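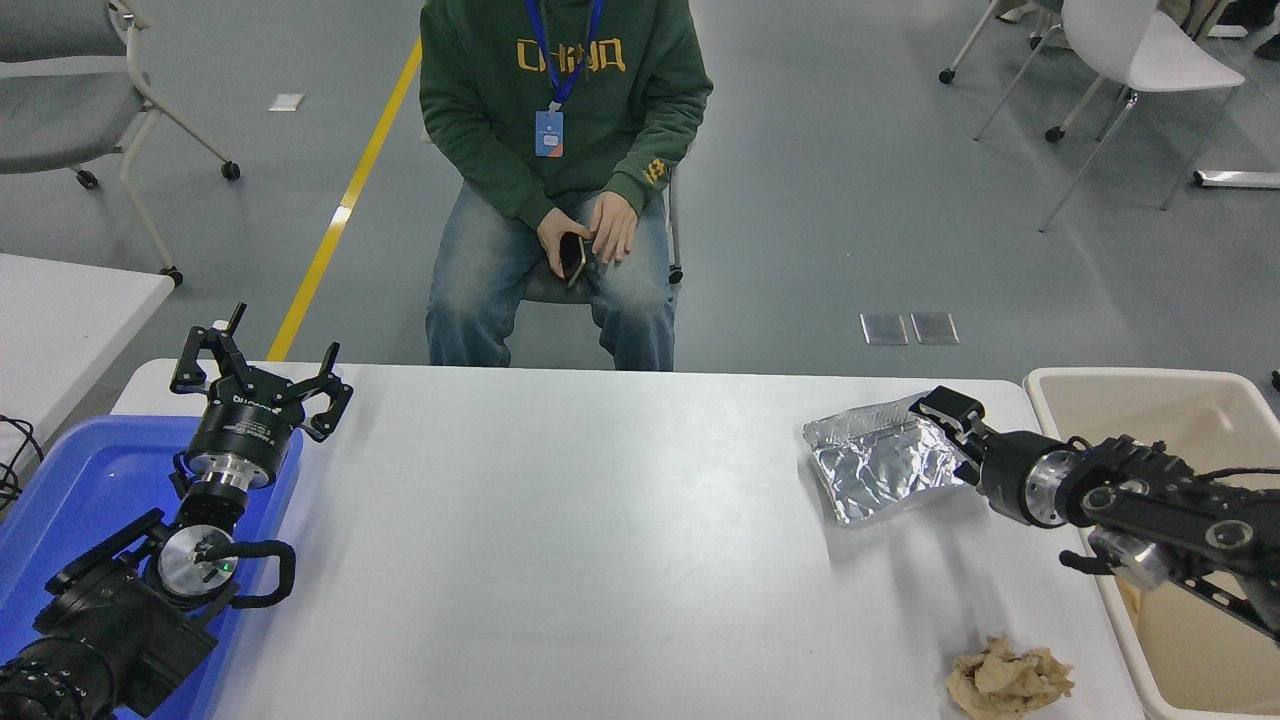
Used aluminum foil, a thread. I've been putting off writing down how I sort it, and three people asked after my last post on trash day.

First question is whether it's worth keeping. If a sheet came off a loaf of bread or the top of a bowl, it probably is. If it was under a roasting chicken, let it go.

To keep a sheet, lay it on a flat table and press it out with the side of your hand. Start in the middle and push toward the corners. It will never go back to smooth. You only want it flat enough to fold.

Fold it in half, then in half again, and press. A creased pad takes up very little room in a drawer and opens again without tearing, most of the time. A ball tears nearly every time.

Don't use your fingernails on the creases. A spoon works if you have stubborn ones.

I used to fold foil on the counter next to the stove. A plain white table is better. Crumbs show up on it, and so do the little slivers of foil that come off the edges.

Wiping: damp cloth on one side, dry it, flip, do the other. Soap only if it feels greasy. If it still feels greasy after soap, stop and put it in the recycling pile.

About the recycling pile. In Caltidcombe the rule is clean foil only, and it has to be in a ball at least 2 inches across. Small scraps fall through the sorting screens. I save scraps and wrap them into the next ball until it's big enough.

Your town may want it flat, or may not want it at all. Look it up before you copy me.

Paper is where people slip up. A tissue wadded up next to the foil gets swept into the same pile and then the whole handful is mixed. Used tissues go in the trash. They aren't recyclable here even when they're the brown unbleached kind.

So the order I clear a table in is tissues first, straight to the bin. Then foil. Then whatever is left goes on a tray and gets carried off in one trip.

The tray matters more than I expected. Mine is a Fumari one, plastic, with a lip. I keep it along one side so the middle of the table stays clear for folding. Before I had it I was making four trips to the sink.

For the bin, get one with a wide mouth and stand it beside the table, not under it. I had a narrow Baumgartner with a swing lid for years and I missed it constantly. Foil caught on the flap.

Somebody wanted to know how many times a sheet can be reused. I kept a tally on the fridge starting last October. Best sheet went 12 uses, all of them covering the same bowl. Most gave out well before that, usually along the first fold.

Heavy-duty foil lasts longer. The thin store roll is fine for one or two rounds and then it's pinholes. Hold it up to a window to check.

Cost, for the person who asked: a roll now lasts me most of a winter. I wouldn't do it for the money alone. I mostly dislike running out.

Things I don't wrap in reused foil: raw meat, anything with tomato, anything going in the freezer for more than a week. New sheet for those.

Correction to the post on town rules — I'm told Wemorum next door takes foil flat and collects it with cans. Same county, different contractor. Thanks to the reader who sent that in.

Also yes, the folded pads fit in a sandwich bag. I keep mine standing on edge behind the parchment so I can see which ones are big enough for the large bowl.

Next thread will be on jar lids, once I get the drawer sorted.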